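# Kilstead two-finger gripper kit with wrist camera

We've had the Kilstead in the Jurkgate workshop since August and it has become the kit we reach for first, so it's going in the catalogue. If you already own an Erdem arm, this is the upgrade we'd tell a friend to get.

The kit is a pale, rounded housing that bolts to the arm's wrist flange, two dark fingers, and a small camera that sits at the wrist and looks out past them. One cable carries power and signal back down the arm. There's no separate box to find room for on the bench, and anyone who has tried to tape a second cable along a moving elbow will know why we're so pleased about that!

**What we like**

The fingers, first and foremost. The ribbing runs lengthwise and it grabs far better than the smooth pads on the older Surnden model. Socks, a bunched tea towel, the handle of a mug, a flat cardboard sleeve – we've thrown all sorts at it and only had to slow the arm down for the really slippery stuff. The tips are tapered enough to get under the edge of a magazine lying on a hard floor, and we had a great time finding that out.

The camera is the other half of it. You get the fingers and whatever lies beyond them in the same picture, so lining up a grasp feels natural after ten minutes or so of practice. It handles pale, shiny floors better than we thought it would, too.
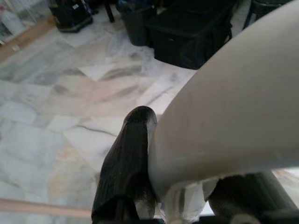
Colour is good straight out of the box and we've left the white balance on auto. Things very close to the lens go soft, as you'd expect with a camera this size, and the housing takes up a fair bit of the view on one side. You get used to it quickly. If you're working mostly to that side, the housing can be mounted the other way round with the same four bolts.

**What could be better**

- The housing is a light colour and it shows scuffs. They're only cosmetic, but if you like your gear spotless, keep a damp cloth handy.
- The printed guide is thin. We include our own set-up sheet, which covers the flange bolts and the camera focus properly.
- Finger changes need a 2 mm hex key, and the kit doesn't come with one. We throw one in.

**In the box**

- Gripper housing, with camera fitted
- One pair of ribbed fingers, plus one spare pair
- Flange adaptor for Erdem arms
- Cable, 138 cm
- Four bolts and a spare
- Jurkgate set-up sheet

**Details**

| | |
|---|---|
| Catalogue number | 2033 |
| Fits | Erdem arms; Surnden arms with the optional adaptor |
| Camera rate | 32 frames per second |
| Price | $3290, adaptor for Erdem included |

Surnden owners, please tell us when you order so we can swap the adaptor over. It's the same price either way. The older Surnden wrists with the square plug also need a short lead, and we're still waiting on more of those.

Page updated March 11, 2018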